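**Drive caddy removal: how many demos before the policy stops jamming the second rail?**

---

**vostska_bench** wrote on 7/19/21:

Picking this up from the calibration thread. We are collecting teleop demonstrations on desktop tower disassembly, cases on their side with the panel off. The current subtask is drive caddy extraction: approach the bay, grip the blue caddy, pull it clear. The CPU socket is already empty at reset and the processor sits in its pocket on the fixture, so the arm only has the bay to deal with.

We have 400 episodes. The policy does fine on approach and then binds on the way out if the caddy tilts. The wrist view at the start of an approach is below. 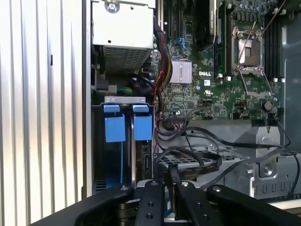 Control rate is 10 Hz, absolute end-effector pose, gripper width as a separate channel. I trained on wrist plus fixed camera, then on wrist only. Wrist only was worse on the pull and the same on the approach. My plan is to go to 775 episodes before touching the model. Objections welcome.

---

**railgauge** wrote:

Objection. More of the same episodes gets you more of the same distribution. If your operators pull straight every time, the policy has no data on what to do once the caddy is crooked. Start a fraction of the episodes from a crooked caddy and record the recovery.

Also, what is in your fixed view during the pull? If the arm covers the bay you are training on a picture of the arm.

---

**vostska_bench** wrote:

It doesn't cover it at the point that matters. Fixed camera with the caddy in the fingers:
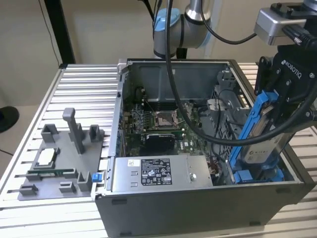 Failed pulls are currently deleted by the operator at the end of the episode. I can see the argument for keeping them. My concern is labels. We have one success flag per episode and nothing finer, so a recovery and a sloppy pull look identical in the index.

---

**tray_nine** wrote:

Don't delete failures. Move them to a separate split and decide later. We deleted ours on the Brivden set in February and had to recollect when we wanted a success classifier.

I disagree with railgauge on seeding crooked starts by hand, though. A caddy set crooked by a person sits differently from one the gripper put there. Run the policy, take over when it binds, and log the takeover timestep. That also fixes the label problem - the timestep is the label.

---

**railgauge** wrote:

Takeover collection is slower per episode and depends on the operator noticing the bind in time. With a new operator you get late takeovers and a lot of frames of the arm pushing on sheet metal. Seeded starts are cheap. I would do both, seeded first.

---

**

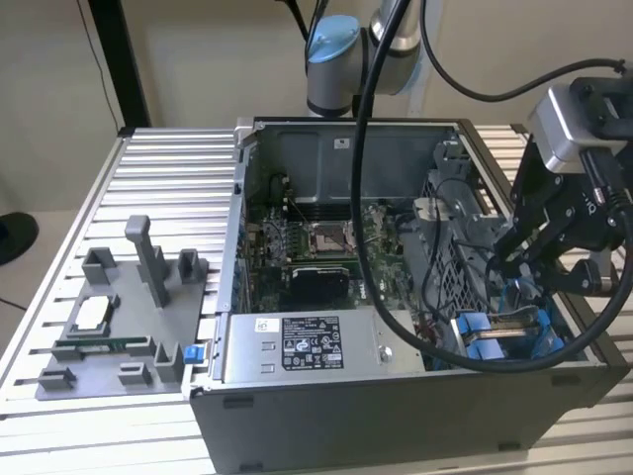 **

**dellader_ops**

Same family of task on our side, so a few notes on the fixed view.

1. Cable slack. That black loop crosses the board and its shape changes with wrist rotation. Our policy picked it up as a cue for arm pose. Re-dressing the cable between sessions then cost us success rate with nothing else changed. Either vary it on purpose or clamp it and never touch it.
2. Fixture contents. Keep the CPU and the memory module in the same slots for every caddy episode, or randomize them. Don't leave it to whoever did the last reset.
3. Eight resets per case, then swap the case. Rails wear, and the pull force drifts.

---

**tray_nine** wrote:

Agree on 1 and 2. On 3, we saw no drift that we could separate from operator fatigue. Did you measure force, or infer it from failures?

---

**dellader_ops** wrote:

Inferred. Motor current on the Từ logger was too noisy to use. I would still swap.

---

**vostska_bench** wrote:

OK, revised plan. Failures go to their own split starting today. One block of seeded crooked starts, then takeover on the retrained policy. Cable gets clamped.

One open question is wrist orientation. Some operators come in square to the board, others rotate and come across the sockets toward the cage, with the ribbon cable and the blue SATA cable in view.

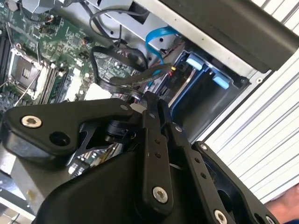

I was going to standardize on the square approach. The rotated one puts the linkage in front of a lot of the image and I don't like the ribbon that close to the fingertips.

---

**railgauge** wrote:

Keep both. If you standardize, the first case with a different cage position breaks it. Put operator ID in the metadata and check whether the approach splits by operator before you throw anything out.

---

**tray_nine** wrote:

Standardize for the first block, add the rotated approach later. Two modes in a small set with a mean-squared loss will average into a path through the cage wall. Which loss are you using?

---

**vostska_bench** wrote:

MSE. I'll rerun with a mixture head on the existing 400 and post the curves here before collecting anything else.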